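## 4. Instalação da cuba e primeira lavagem

Esta secção parte do princípio de que a máquina de lavar loiça Edar já está desembalada, nivelada e no sítio onde vai ficar. Se ainda está no corredor, volte à secção 3. Ela não se desloca sozinha, por mais que se olhe para ela.

### 4.1 Antes de ligar a água

1. Feche a torneira de corte geral da cozinha. Abra depois a torneira do lava-loiça e deixe escorrer o que resta na canalização.
2. Retire as duas fitas azuis que seguram o cesto superior. Há uma terceira, transparente, atrás do braço de aspersão, colada por alguém com muito zelo na fábrica.
3. Enrosque a mangueira de entrada à mão até sentir resistência e dê mais um quarto de volta com a chave fornecida. Um quarto. Quem dá uma volta inteira costuma conhecer o nosso serviço de peças pelo nome próprio.
4. Prenda a mangueira de escoamento com a abraçadeira, formando um arco cujo ponto mais alto fique acima do sifão.
5. Abra a água devagar e passe um lenço de papel pelas uniões. Se o lenço sair húmido, repita o passo 3.

> **Atenção:** não ligue a máquina à corrente antes de terminar o passo 5. A ordem foi escolhida de propósito.

### 4.2 Dureza da água e sal

O depósito de sal fica no fundo da cuba, debaixo do filtro, e vem vazio. Na primeira utilização, encha-o de água antes de deitar o sal. Parece errado e está certo.

1. Desenrosque a tampa do depósito no sentido contrário ao dos ponteiros do relógio.
2. Coloque o funil e deite sal grosso próprio para máquinas até a água transbordar um pouco.
3. Limpe a rosca. Um grão esquecido impede a tampa de vedar, e o visor passará a mostrar o código **E11** com uma persistência admirável.
4. Prima **Regular** durante alguns segundos e escolha o nível de dureza. O valor de origem é 2.

**Nota:** sal de cozinha não serve. Sal dos Himalaias também não, e fica mais caro.

### 4.3 Preparar a loiça

Passar tudo por água corrente antes de carregar a máquina é um hábito herdado, como guardar sacos dentro de sacos. A Edar dispensa-o: o sensor de turvação lê a sujidade da água e, se a loiça entra já limpa, o programa automático encurta o ciclo e poupa no enxaguamento. Basta raspar os restos sólidos.
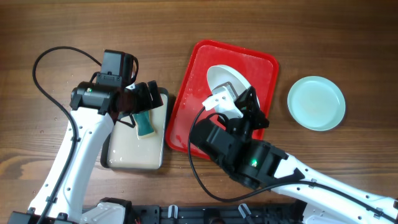 O tabuleiro é o caso que gera mais correspondência. Dzintra Lūse, que responde às cartas da assistência, pede que se repita o seguinte: a gordura queimada nos cantos não sai com programa nenhum se lá tiver passado três dias. Para esses restos, uma esponja como a que se vê pousada no tabuleiro creme, com um lado verde-escuro para esfregar, resolve o assunto antes da lavagem. Use o lado áspero só em superfícies que o aguentem. Nos antiaderentes, vire a esponja e tenha paciência.

Depois de raspada a loiça, carregue a máquina assim:

1. Tabuleiros e travessas na vertical, nas laterais do cesto inferior. Deitados no meio, fazem de telhado ao resto.
2. Copos e chávenas no cesto superior, de boca para baixo.
3. Facas com a ponta para baixo — a mão que as vai retirar será provavelmente a sua.
4. Rode os dois braços de aspersão com o dedo. Se algum bater num cabo de tacho, mude o tacho.

> **Cuidado:** não lave na máquina tábuas de madeira, ferro fundido nem peças coladas. A garantia é omissa quanto a heranças de família.

### 4.4 Primeiro ciclo

1. Deite detergente no compartimento maior e feche a tampa até ouvir o estalido.
2. Escolha **Intensivo** e deixe a cuba vazia. A loiça da secção 4.3 fica para o ciclo seguinte; lamentamos o entusiasmo.
3. Feche a porta e prima **Início**. O ciclo demora 114 minutos e inclui uma pausa longa e silenciosa, durante a qual a máquina não avariou.
4. No fim, abra a porta e espere que o vapor saia antes de espreitar. Quem usa óculos aprende isto uma vez.

Se o visor mostrar outro código, consulte a tabela da secção 7. Para encomendar um filtro novo, indique a referência **Patach 383**, gravada na pega do filtro antigo. Sem a referência, o filtro que receberá será uma surpresa.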